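Can a robot tidy your room yet?

I get this question more than any other, and I know what you're hoping I'll say! Let's look at one small job: cushions and a big brown chair. 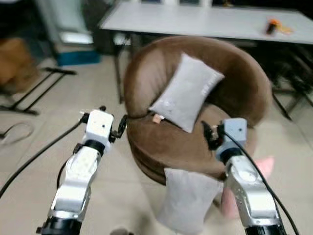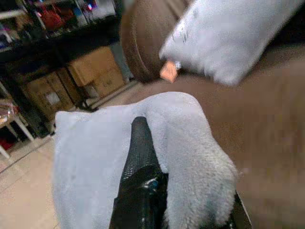
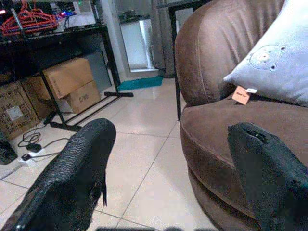
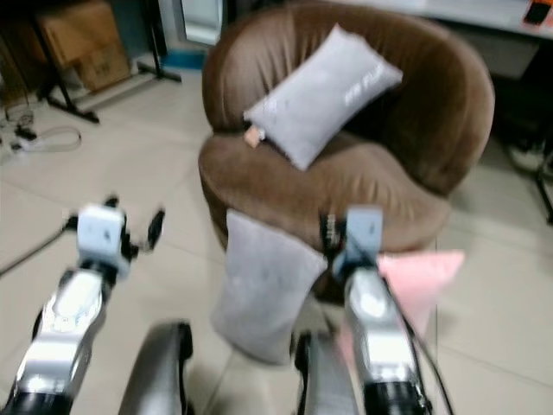 You could do that job half asleep. For a robot it's hard, as soft things squash, fold and flop into a new shape every time they're grabbed. So, not yet, sorry. You'll have to pick up your own socks for now.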